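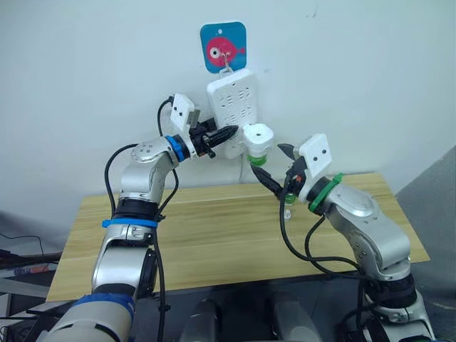

Two-arm bench rules: your questions

These answers cover the bench cells at Clallbridge, where two arms work over one table. They go with the house rules, version 2, in force from 29/04/2022. If an answer seems to disagree with the rules, follow the rules and tell Jytte Stougaard.

Who has to follow the rules?
Anyone who runs a cell, writes a program for one or walks up to one with the arms powered. This includes visitors from Tarnov and people who only come in to watch. Watching counts as being in the cell if you can reach the table.

Do I need training if I have used single-arm cells before?
Yes, but only the short part. Ask Canan Uçar for a place. There are 16 on each session and they fill up in April. You will be shown the handover drill and asked to do it yourself, with the stop button in the other person's hand.

Which arm is left and which is right?
Left and right are always given from the robot's side of the table, looking towards the wall. The left arm has a blue ring at the wrist and the right arm has a green one. Use the colours when you speak to somebody facing you. "Stop blue" is clear from either side and "stop left" isn't.

How fast may the arms move?
When a person is within reach, no faster than 200 mm per second at the gripper. When the two grippers are closing on the same part, the limit is 68 mm per second, whether or not a person is near. The program has to set both limits itself. Turning the speed down by hand on the day is not enough.

What counts as a shared part?
Anything both grippers touch, or could touch, in the same step. A bottle held by one arm while the other brings a cap to it is a shared job, even though each arm has its own piece. Mark the step as shared in the program notes.

Can both arms be moving during a handover?
No. One arm holds still and the other comes to it. The holding arm doesn't let go until the second grip has been confirmed. We had a version of this rule that allowed small corrections by the holding arm, and it was taken out after Kaan Gezer's review.

How should the cables be run?
Along the arm, with enough slack at the wrist for a full turn. Loops are fine as long as they can't catch on the table edge or the other arm. Before the first run of the day, move each arm slowly to its furthest point and watch the cable the whole way. If it goes tight, stop and re-route it. Tape is allowed as a temporary fix until the end of the shift.

Can I plug things into the power strip on the wall?
Not while the arms are powered. The strip hangs over the far side of the table, well inside the working area. Switch the arms off, wait for the brakes, then plug in. Leads should go straight down behind the table and never across the top.

May I put my own things on the table?
Only the parts for the job. Cups, phones and pens stay off it. Signs and cards on the wall can stay where they are if they are fixed or hung and the program doesn't send an arm near them.

What about the wrist cameras?
Don't use them as handles when you move an arm by hand - hold the forearm. If a camera has been knocked, even lightly, run the check card again before the next job. Write it in the log as well.

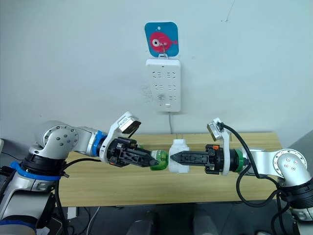

Do plastic parts need their own grip settings?
Yes. Thin-walled bottles and soft caps are on the light grip list. Start at the lowest setting and go up one step at a time. Crushed parts go in the scrap box with a label, so that Janka Štefanec can see which setting was used.

When should I press stop?
When something touches that shouldn't, when a part drops, or when you don't know what the arm will do next. You don't need to ask first, and you won't be asked to justify it. Don't reach in to catch a falling part.

Who can restart a cell after a stop?
The person who pressed stop, or the cell lead with that person present. Look at both grippers before you restart. If either is still holding a part, release it by hand under the slow setting.

Do the rules apply to the Skisitz cells?
Not yet. Those cells have fences and a different stop circuit, and they keep their own sheet. Tumaini Athumani is writing the joint one.

Can I ask for an exception?
Yes, in writing, one job at a time. Send the job name, the rule number and what you will do instead to Jytte Stougaard. Allow a week. Speed limits near people are never relaxed.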